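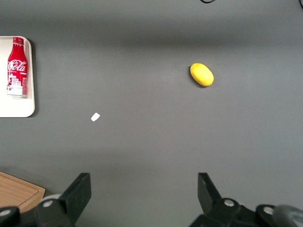 A Tray for the Bottle, and Other Small Decisions

I have been meaning to write about the gray table for weeks now, and every time I sit down to do it I end up rearranging what's on it instead. So tonight I made tea, sat on my hands for a minute, and here we are.

If you have been reading for a while you'll remember that the old table was a busy thing. Keys, receipts, three kinds of tape, a bowl of buttons that belonged to nothing we own. My friend Sneha came for dinner in January and very sweetly ate with her plate on her knees (she said she preferred it, bless her). I decided the next morning that the new one would be dark, plain and mostly bare, and I have stuck to it better than I expected!

The color took me ages. I went back and forth between a pale oak and the dark gray, and I brought home so many samples that Gerrit started using them as coasters. What I love about the gray is that it is properly matte. It doesn't throw the lamp back in your face in the evening, and anything with a bit of color in it looks cheerful sitting there. A red bottle, something yellow, and you are done. I used to think you needed flowers.

The white tray was the last thing to arrive. It's a simple rectangle with rounded corners and a little raised rim, and it lives on the left side because I'm left-handed and that is where I put things down without thinking. My rule is that drinks go on the tray. Coffee, water, whatever anybody has wandered in with. I am not a strict person, but I did pay for that tabletop, and I'd like to go on enjoying it.

Now, the Coca-Cola bottle. It's one of the aluminum ones, red nearly all over, with the white script up high and a row of city buildings lower down, all towers and tiny windows. I'm very fond of it. My grandmother kept a shelf of bottles and tins in her kitchen purely for the pictures on them, and I suppose I've caught the same thing from her, only with less shelf. I like to lay it down flat on the tray, which makes it look a bit like a fish on a platter, and I like it that way.

Then there is the yellow. I keep something yellow on the right-hand side, a small egg-shaped spot of it set a little crooked, and I find I miss it when it's gone. Lemons do the job nicely too, although ours tend to get borrowed for cooking and never come home. Nour says I should fill a whole bowl and be done with it, and she may be right, but a bowl is how the buttons started.

People have asked how I keep the surface clean, so very quickly - a soft cloth, warm water, a tiny drop of dish soap, and then a dry cloth straight after. I do it on Monday evenings while the pasta water boils. Matte surfaces do show fingerprints if you go at them with hand cream on, which I learned the week I bought the nice hand cream.

Next I want to tackle the sideboard, where I'm fairly sure the three kinds of tape have gone to live. Lesia has offered to come over and be ruthless with me, and I've said yes before I could change my mind. I'll let you know what we find in the bottom drawer.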